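Storage and Handling of Small Goods
Handout for Unit 2: The open bin and what lies in it

2024-08-20
By the teaching staff, Vodley Evening College

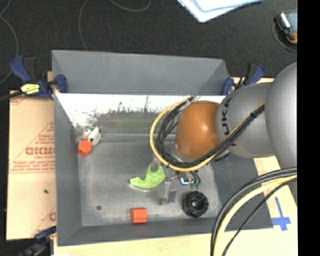 Fig. 1. Gray bin with sloping sides on a wooden work surface. Several items lie on the floor of the bin, among them a lime-green curved one.

1. What we mean by a bin

In this course the word "bin" is used for an open container with a flat floor and four walls, in which goods are put without an individual place for each one. A tray with compartments is treated in Unit 4. A box with a lid is a carton, also when the lid is missing on that day. Please use these words in your written work, as the marking depends on them.

A bin can stand on a table, on a shelf or on a trolley. The height of the surface matters for the person who works with it, and we will come back to this in the practical part.

2. The walls

Bins come with straight walls or with sloping walls. Straight walls give more space for the same outside size. Sloping walls give a wider opening at the top, and many types can be put one into another when they are empty, which saves much space in the store room.

Sloping walls have also a disadvantage. An item that is placed close to the wall can lean on the slope and then slide down when its neighbor is removed. With glass or with anything that has a fine edge, keep one hand's width free along the walls.

The bin in Fig. 1 has a tall panel on the far side. For tall panels the rule is simple: small things that lie directly at the foot of the panel are hard to see for a person who stands behind it. Stand at the other side, or turn the bin.

3. The floor

The floor of a used bin is almost never perfect. Scuffs and pale streaks are normal and are no reason to take the bin out of use. Reasons to take it out of use are:

- a crack that you can feel with the fingernail
- a corner that has lifted
- remains of glue or tape that cannot be cleaned
- a smell that stays after washing

The color of the floor is worth more attention than it usually gets. Gray is a good middle value: very light things and very dark things can both be seen on it. Bright things, like the green item in the figure, can be found on almost every floor. The difficult ones are gray items in a gray bin. At the Dovthorpe store, where our second-year group makes its practice weeks, the gray washers are kept in a blue bin for this reason.

Light is the other half of the question. A lamp that stands low can make a bright strip of glare along one wall, and what lies under this strip is easily missed. Move the lamp or move the bin before you begin a count.

4. How the items should lie

For mixed bins we use the following terms.

Spread: the items lie in one layer and most of them can be lifted without touching another.
Touching: one layer, but the items are in contact.
Heaped: some items rest on others.

A spread bin is quick to work from and holds little. A heaped bin holds much and is slow, and the items on the bottom are taken last, sometimes months later. Our Leblanc exercise in June showed this clearly. The group had 383 small items and seven bins. The pairs who heaped everything into two bins were finished first with the filling, and last with the picking – the difference was larger than the time they had saved.

5. Curved and pointed items

Straight things are easy to describe and easy to stack. Curved things need more thought. An item with a thick body and a narrow tail will turn around its heavy part when it is pushed, so the tail travels much farther than you expect. It can hook under a neighbor and lift it out together.

Put such items down with the thick end toward you. Lift them at the thick end also. If there is a notch or an opening in the body, do not use it as a handle unless the supplier permits it, as thin material around a notch is often the first place to break.

Do not put two curved items one inside the other "to save space". They are separated again with difficulty, and usually by pulling.

6. Filling a bin: order of work

a) Empty the bin fully and wipe the floor.
b) Set it on a surface that does not slide. Wood is good. Smooth metal needs a mat.
c) Put in the largest item first, near the center.
d) Place the smaller ones around it, working from the far wall toward you.
e) Look once from directly above. From the side, a flat item behind a thicker one can disappear.
f) Write the label last, when the content is final.

The Virasum label sheets in the cupboard are for this unit. Write in pencil during the course.

7. Weight

The bins in our classroom may be loaded up to 800 grams when they are used on the folding tables. On the fixed benches the limit is printed on the bench. Weigh the full bin, including the bin itself.

8. For the next meeting

Bring one open container from your home and a mixed content for it. Write half a page: which walls, which floor, spread or touching or heaped, and which item gives the most trouble. A drawing from above is welcome – simple lines are enough.

Please read also the part on cleaning in the course book, as we will not have time to go through it together.

Filed under: Course handouts, Storage and handling, First year

© 2024 Vodley Evening College | Contact the course office | Back to top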